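### 4.2 The November open day

The Fekix demonstration was scheduled for ten in the morning and began once the projector had been persuaded. Visitors were shown the Nuta household task set, in which a simulated two-armed robot works through furnished rooms under the Reltine controller. We had prepared 372 episodes and screened far fewer, as the sandwiches came early.

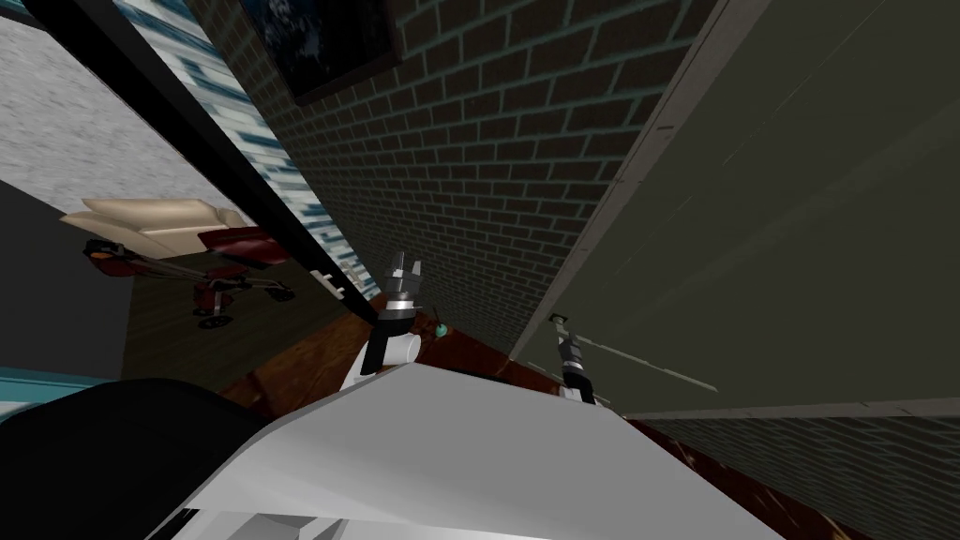
Most questions concerned the decor. One visitor asked who had chosen the brick, and whether the sofa came in other colours.

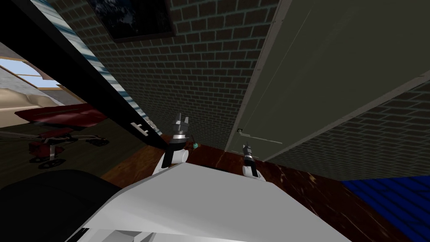
**Figure 3.** Simulated household environment, tilted view, both grippers upright.

Attention returned to the robot when we explained that each layout is generated from a seed, and that 200 of them had been set aside for testing.

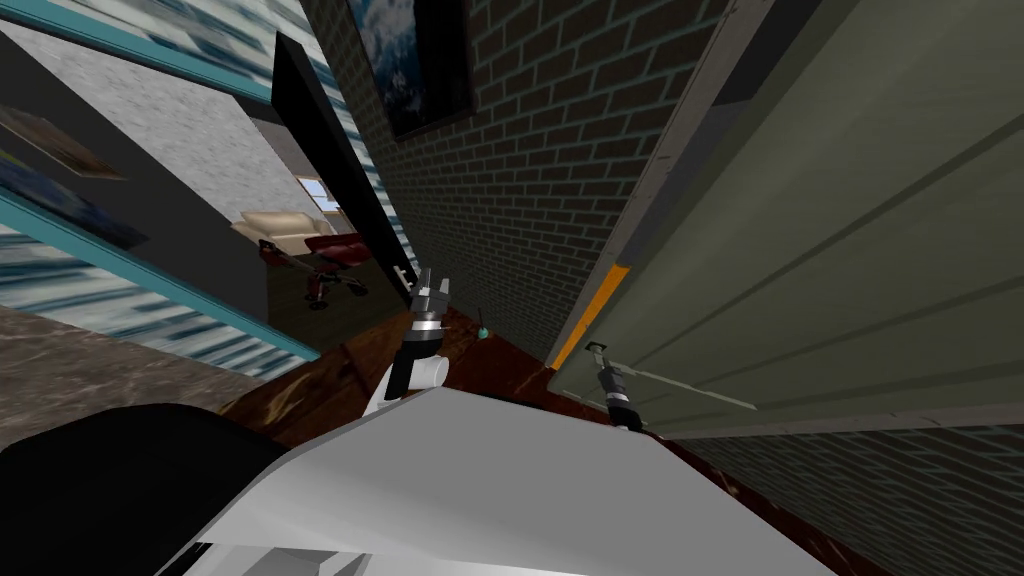 Xóchitl Rosales objected that a held-out room is still a tidy room, and that her own hallway would defeat any controller by breakfast. We have added clutter to the list of future work, where it has plenty of company.

The afternoon group saw the close-range views used by the Ayala grasp module.

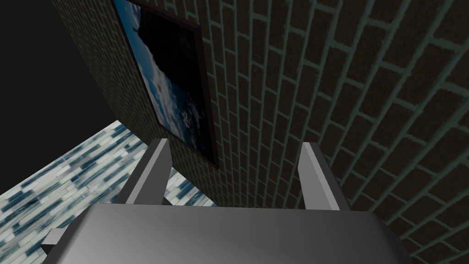
Feedback forms were left by the door. We had printed 1,000, a figure now regarded as ambitious.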